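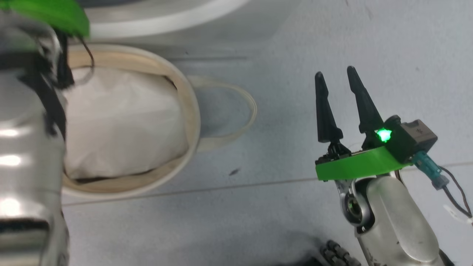 I'd been wanting to sit down with the woman behind the Velwood wash-and-fold for ages, mostly so I could ask what I've been doing wrong with my towels. (Everything, as it happens. More in a minute.)

She started out with one machine in a rented garage in Dalgleish and took in sheets from a motel down the road. "I charged too little and I ironed the pillowcases for free," she told me. "I was so proud of those pillowcases!" Seven years later she does 64 regular households, plus the aprons from a bakery called Herasent, and she still answers the phone herself.

So, towels. I use way too much detergent, and I bet you do too. She told me to cut it in half, then try a little less than that, and to stop with the fabric softener altogether. "It coats the loops," she said. "Then you wonder why you get out of the shower and just push the water around." I went a bit quiet at that point, having bought the giant bottle the week before.

Sorting was the other thing. I figured a pro would have a big system, but she sorts by weight first and worries about color second, unless something is brand new. Jeans go with jeans. Thin shirts never ride with anything that has a heavy zipper.

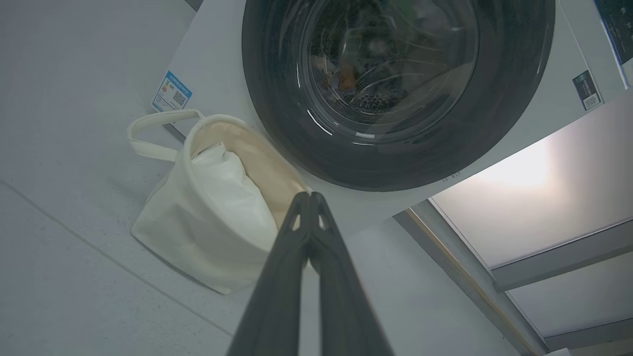
My sister read a draft of this and wrote back that sorting by weight is fine if you have a houseful, but she lives alone and would be waiting until September to fill a load of jeans. I passed that along, and the answer was to wash small loads on a short cycle and quit feeling guilty about it.

We got onto stains after that and I lost track of time. Cold water for blood, dish soap for salad dressing, and leave the dryer out of it until the mark is gone. "People cook it in," she said. "Then they call me."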